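Simulation-first budgeting

Simulation-first budgeting means trying a two-armed robot in rendered rooms before paying for one. Its savings are often claimed and seldom shown.
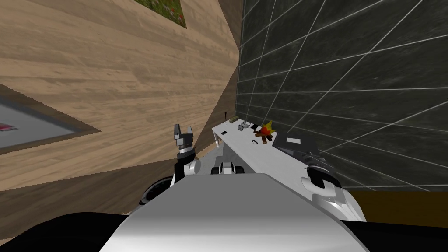

Lionel Lefèvre objected that Ratholm's plan set aside 2,000 euros for software and 60 for spare grippers.

Costs left out

Wana's quote omitted repairs. A rendered gripper near a dark panel says little about wear.

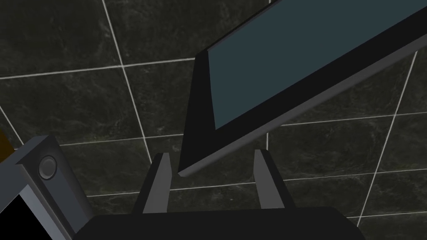

Disputed figures

Pons put yearly upkeep at 985 euros, without receipts.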